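Check the fingers before you touch the code

Most of the trouble blamed on software in a small two-arm cell starts at the gripper or in the cabling. I look after one of these cells at Sokard, and I think the daily check should take priority over any tuning.

Start at the wrist. With the fingers spread, the wrist camera should show both of them, and the fasteners on their housings. If one finger sits higher in the view than it did last month, the camera mount or the finger has moved, and every grasp will be off by that much.
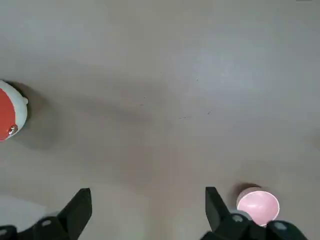
Wrist camera view, right gripper open, pink bowl beside the right finger.

Our log has 1,428 grasps from October, and 29 were marked as failures. The first reaction was to retrain. I asked for the fasteners to be checked first, and we found two that needed tightening. I would put that check on a schedule, every 300 grasps, and leave the model alone until it is done.

Cables deserve the same attention. An arm that reaches across a table pulls its cables with it, and a loop that is fine in one pose can be tight in another. Move each arm slowly through its full reach and watch the wrist.
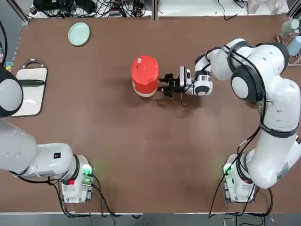
Right arm gripping the red container. Note the cable loop below the camera module.

People tell me this is technician work and the engineers have better things to do. I disagree. Whoever writes the grasp code should spend a morning with a hex key first.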